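BRININO HOUSE RESIDENTS' AND FURNISHINGS GROUP
Minutes of the meeting held on 2025-12-28 in the ground floor lounge

1. Minutes of the previous meeting
The minutes were agreed as a correct record. There were no matters arising other than those listed below.

2. Guest room furniture
The group received the report on the guest rooms. The round nightstands supplied by Prukance have now been in use since June. Comments from guests were mostly favourable, and the raised lip on the top was thought useful for keeping spectacles and pens from rolling off.

Three complaints had been recorded about drawers that do not close fully. The supplier has advised that the slide rails should be wiped and checked at each change of guest, and that no oil should be used on them. It was noted that the present cleaning sheet makes no mention of drawers at all.

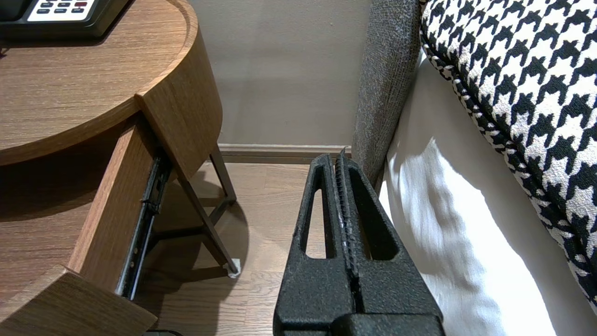 Item 2: nightstand with drawer open, slide rail exposed.

It was agreed that drawers would be opened to their full length during cleaning, the inside wiped, and the rail looked at before closing. Any drawer that sticks is to be entered in the repairs book on the same day. The cleaning sheet will be amended.

A request to replace the nightstands with square ones was discussed and not supported. The cost was put at 80 euros for each room and the existing pieces are sound.

3. Telephones
Members considered whether bedside telephones should be kept. Two members felt that they take up space needed for a lamp and a glass of water. Others pointed out that older guests rely on them at night - and that mobile reception on the Lukoševičius Street side remains poor. It was agreed to keep the telephones and to review the matter in June. The card of internal numbers is out of date and will be reprinted. Reception remains on 9.

4. Floors
The light wood laminate is to be cleaned with a well wrung mop only. Missing foot pads on furniture legs are to be replaced before the piece is moved, and beds are to be lifted away from the wall, not dragged. A pack of 100 pads will be ordered from Nillora.

5. Bed linen
The count was deferred. The cupboard on the second landing had not been unlocked in time for the meeting.

6. Any other business
A guest had asked for an extra blanket to be left in each room. Agreed for the winter months, to be kept on the wardrobe shelf.

7. Next meeting
Date to be confirmed by notice in the hall.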